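Small update from our corner of the Moltdale workshop, for the people who asked how the kitchen table project is going. I will write it in several posts, so please be patient with me.

For new readers: Stiltine is the name of our robot arm project. I work on it with Huw Sayce, mostly in the evenings after seven, when the laser cutter is quiet and we can hear the motors.

The goal for this winter is modest. The arm must take one thing from the table, put it in another thing, and let go without pushing everything else away. Cups, fruit, a bowl. No real cooking!

In December we changed the gripper mount. The old one was printed too thin, and under load it was bending a little to the left. I did not believe Huw when he told me this. Then I put a ruler next to it and I had to say sorry.

The new mount took 31 hours of printing with all the failed ones included. I kept the failed ones in a box. Angharad Probert asked if she can have them for her printing class, to show what bad layers look like. Yes, of course, take them.

Then came the cables. For me this is the hardest part of the whole build, and I did not read about it in any guide. If the loop is too short, the wrist pulls on the connector when it turns. If it is too long, it catches on the things on the table. I moved the ties 2 times and I am still not fully happy.

The software part: Huw wrote the new control loop and called it Beddoe, after the street where he grew up. It is calmer than the old one. The arm slows down before it closes, and I am less nervous when I stand near it.

We have now 435 recorded tries in the log. Many of them are bad tries. I keep the bad ones too, with a short note on each. "Too low." "Too fast." "Closed on air." Reading them all together is a little bit painful, but I learned more from this list than from the good ones.

The round things are the most difficult for us. A strawberry rolls when you touch it wrong, and then the arm goes to the place where the strawberry was before. The bowl with the banana is easier, if we come from the side.

Two views of the table from above:
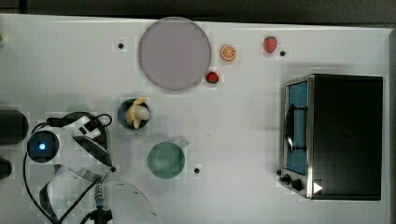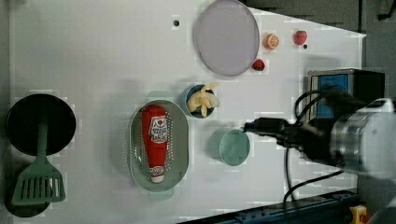 Strawberries, orange slice and banana bowl in both, toaster oven in the first, ketchup in the colander in the second.

Next for me is the cup. I want to try softer pads from Cuvberg on the fingers, and I will write again when they are glued. If somebody has experience with silicone glue on printed parts, please tell me which one you use.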